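Manuals > Kitchen > Skudero 518 > Setting up on the worktop

4.2 Placing the machine

1. Choose a level stretch of worktop close to a socket. Wipe it clean and let it dry.
2. Stand the Skudero 518 towards the back, with the display and control knob facing you.
3. Lay the power cord along the back of the worktop, clear of the front edge.
4. Put a separate mixing bowl in front for weighed ingredients. Any round steel bowl will do.

Caution: Do not pull the machine forward by its cord.

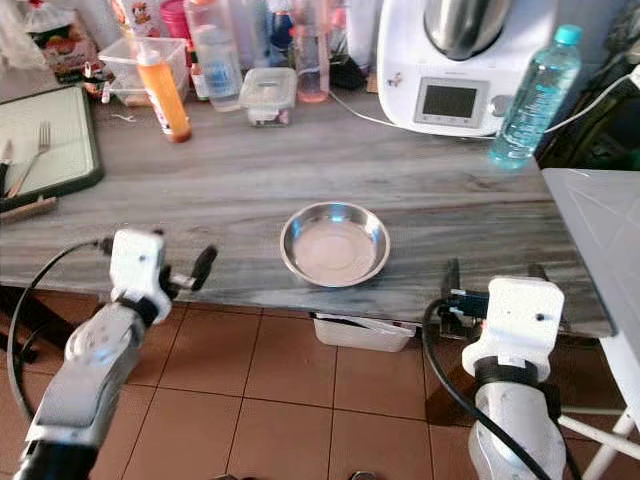 Fig. 2. Machine at the back of the worktop, steel bowl placed nearer the front.

5. Check that the bowl of the machine is seated before switching on. The display lights when the machine is ready.
6. Turn the knob one click to wake the scale, then press it to set zero.

Note: Keep drinks and water bottles away from the machine while it is running. Liquid that enters the housing is not covered by the Plerow guarantee.

For cleaning the bowl and lid, see page 67.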